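Week 7 handout: When the gripper thinks it's holding something

Hi all. Before Wednesday's lab I want to go over the fault that cost us most of May, as you'll be working on the same folding cell and I'd like you to know its bad habits. Matěj Tóth wrote up the original fault log and I've pinched a fair bit from it.

The short version: the arm went through its whole folding routine with no shirt in its fingers, 24 times out of 112. No alarm, no stop. The log said "grasp OK" every time.

Our grasp check only looked at finger position. If the fingers stopped before fully closed, the code called it a hold. Fine for a block of wood, hopeless for cloth – a pinched T-shirt is so thin that the closed reading and the holding reading nearly overlap.

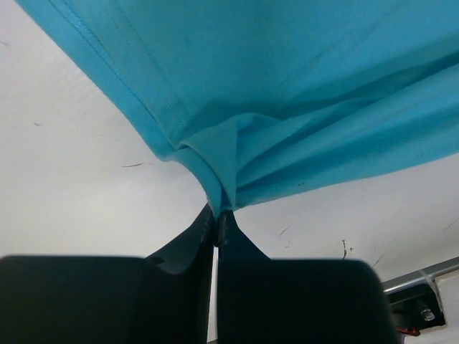 Then somebody (me, sorry) widened the tolerance to get rid of false alarms, and after that an empty gripper passed too. We now check motor current as well, and check it again after the lift.

For the lab, please read the Tirico log before you arrive and mark the first cycle where you'd have stopped the arm. Keep your hands out of the cell while it's enabled, even if it looks idle. Speed stays capped at 30 per cent until I've signed your sheet.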